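## Section 3: Preparing the Table and Receiving Tray

This section applies to all produce handling stations at the Deldale site. It replaces the sheet dated 11/8/24. Read it in full before the first item of the day is set out. 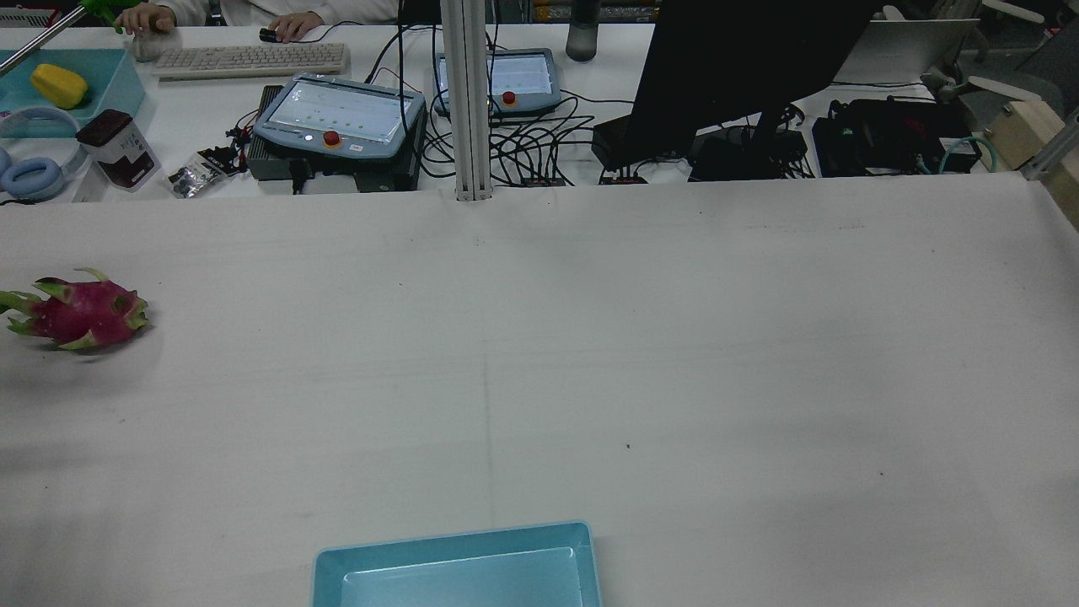 *Figure 3. White table with dragon fruit and light blue tray.*

### 3.1 Covering the table

1. Clear the table and wipe it with a damp cloth. Allow the surface to dry.
2. Lay the white covering so that it reaches every edge. Smooth it by hand from the middle outwards. Faint creases are acceptable; raised folds are not.
3. Check the covering for specks and remove them with a dry cloth.

**Note:** Coverings are supplied by Furtado and are changed after 19 sessions, or sooner if stained.

### 3.2 Placing the tray

1. Take one light blue rectangular tray from the Patby rack. Trays of other colours are reserved for storage.
2. Confirm that the tray is empty and that the raised rim is free of cracks.
3. Set the tray flat on the table, rim upwards, at the near side. It must not rock when pressed at the corners.

**Caution:** Do not load a tray beyond 200 g per item unless the heavy item form (Wirus 259) has been completed.

### 3.3 Setting out the fruit

1. Select one dragon fruit. The skin should be bright and the scales intact — green tips are normal and do not indicate that the fruit is unripe.
2. Lift the fruit with the whole hand around the body. Do not lift it by the scales, which tear easily.
3. Lay the fruit on its side towards the left of the table, with the leafy end pointing left.
4. Release it gently and wait until it has settled. If it rolls, turn it slightly and try again.

**Note:** Keep other produce, such as peppers, in a separate tray away from the white table until it is required.

### 3.4 Before starting

Check that the space between the fruit and the tray is clear. Cups and bottles are not permitted on the white table at any time. Any juice on the covering must be blotted at once — rubbing will spread the stain — and the covering replaced if a mark remains.

For cleaning of trays after use, refer to Section 4.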